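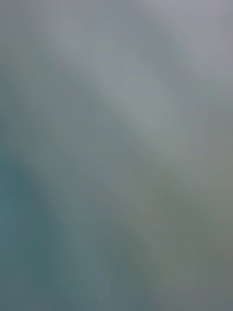

Siu-fong Mok thinks everybody puts too many flowers in a vase, and she'd like that on the record before we talk about anything else. "One," she says. "Start with one. If you can't make one rose look right, thirty won't save you."

I had come to ask her about the beginners' evenings at Pliltent, the flower shop she runs with Silvia Jurčo, and I'd brought a list of questions that I never got back to. (Sorry, list.) She had a bucket of stems by her elbow and she talked while she worked, pulling off the low leaves with her thumb and dropping them on newspaper.

I asked what people get wrong, and she laughed at me. "They're scared of the scissors! They buy a rose with a long stem, so they feel they paid for the stem and they should keep it. Then it falls over sideways in the vase and they blame the rose."

Her own rule is to hold the flower next to the vase before cutting anything, then take off less than you think you need. You can always go back for more. She cuts at a slant, and she's fussy about clean blades — she wiped hers down twice while I was there. Silvia, who was doing the orders at the back, called out that Siu-fong also borrows everyone else's scissors and doesn't wipe those.

"That's true," said Siu-fong.

The evenings run for 60 minutes, with four people at a table, and the first part is all about looking. Everyone lays a flower down flat and leaves it alone for a bit. I thought this sounded a little precious, to be frank, and I told her so. She didn't mind at all. She said that a rose standing in a vase is already putting on a show, and when it's lying down you notice the plain stuff: which way the stem wants to bend, where the leaves bunch up, whether the head is heavy for the length.

She likes a white table for it, too. At home she used to work on a dark kitchen table and kept losing track of the leaves, and a red flower on dark wood just sort of sinks.

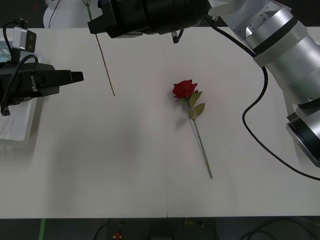
A red rose is where she starts people off, and I wondered if that was a bit obvious. Doesn't everyone already know what a red rose looks like? "They know what a valentine looks like," she said. "Ask them to tell me about the leaves. They have no idea." She wants people to keep the leaves close under the bloom whenever they can, because a bare stem with a big head on top looks lonely to her. Silvia disagrees. Silvia strips nearly everything and likes it that way, and the two of them have been having this argument since the September they opened.

I asked about leftover stems, the ones whose flowers have snapped off. Siu-fong keeps them. She uses them as props inside a wide vase, crossed over each other under the rim, so the good flowers have something to lean on. "Free, and you can't see them," she said, looking very pleased with herself.

Does she ever get tired of roses? "Of selling them, yes, in February. Of having one on the table, no." She gave me one to take home, and I cut the stem too short.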